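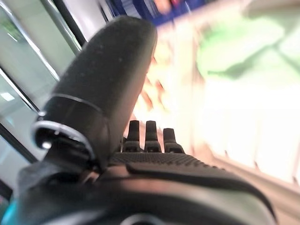

View from the wrist camera: thumb on the left, three fingertips and the dotted palm pad to its right.

Looking after the hand on our shelf-picking robot

I look after one robot at the Iresville store, and most of my time with it goes into the hand. The arm more or less minds its own business. The hand touches everything, so it picks up dust, sticky stuff and bits of label, and sooner or later it starts dropping things. I've been asked to write my routine down for Leena Kokkonen, who's taking over the same machine at Damwood, so I might as well put it up for everybody!

You'll need a lint-free cloth, a soft toothbrush, a little mild soap in warm water, the small hex keys from the lid of the case, and a laptop with the hand software on it. The whole thing takes me one quiet morning. I start at 6:30, before the doors open.

Park it first

Send the arm to its service pose, open the hand all the way, and then switch off the drive power. Wait for the status light on the controller to go out. Please don't skip the wait – I did once and the thumb closed on my cloth. No harm done, but I jumped a foot.

Clean the thumb and palm

The thumb has that soft, matte, speckled covering, and the speckles make it hard to tell dirt from material. Go by feel. Run a clean finger from the metal ring up to the tip, and if it drags evenly all the way, you're fine. If there's a slick patch, wipe with the soapy cloth, then again with plain water, and leave it to air dry. No alcohol on the covering (ours went hard and shiny on the old one, and Poul Hafstein had to order a replacement from Ojala).

The palm pad is where the toothbrush comes in. Brush along the rows of little bumps, then across them, then wipe. Keep the water out of the joint below the ring. A barely damp cloth is plenty down there.

Check the ring and the fingertips

Hold the metal ring between two fingers and try to turn it. It shouldn't move. If it does, snug up the set screw a quarter turn at a time and try again. Then wiggle each fingertip sideways. A tiny bit of give at the lower joint is normal, a click is not. Write down which finger it was, and call me before you take anything apart.

Clean the camera too. Dry cloth only, one light wipe, done.

Set the zero again

Cleaning nudges things, so I always redo the zero afterwards. Power up, stand back, and choose Hand, then Service, then Zero All. The thumb goes first and the fingers follow. When it finishes you get a thumb reading on the screen. It should be 1,000. Ours came up as 972 in March, and that turned out to be dried soap in the joint, so clean again before you start changing settings. Anything under 950 and the software won't let you carry on anyway.

Next, look at the live camera picture with the hand half closed. You want to see the thumb tip and all the fingertips that normally show. Don't judge it while the arm is swinging past the shelves, as everything behind the hand turns to streaks and the fingertips go soft as well. Stop the arm, give it a second, and then look.

Try it on real stuff

I run 8 test picks with the same things every time: a small carton, a floppy bag, a plastic bottle and a tin, twice each. Venla Hyvönen keeps ours in a crate under the bench, and I'd suggest you do the same so they don't end up sold. If the bag slips and everything else holds, raise the grip setting one step and repeat just the bag. If the tin slips, go back to the palm pad – you've probably left soap on it.

Then save the settings under a new name and put the pick counter reading in the log. Error 102 at this point only means the old file is still open on the laptop. Close it and save again.

I do all of this every two weeks, and a quick wipe of the thumb each evening. Leena, the spare palm pad is in the flat gray box, second drawer, and Hanne Toivonen has the key.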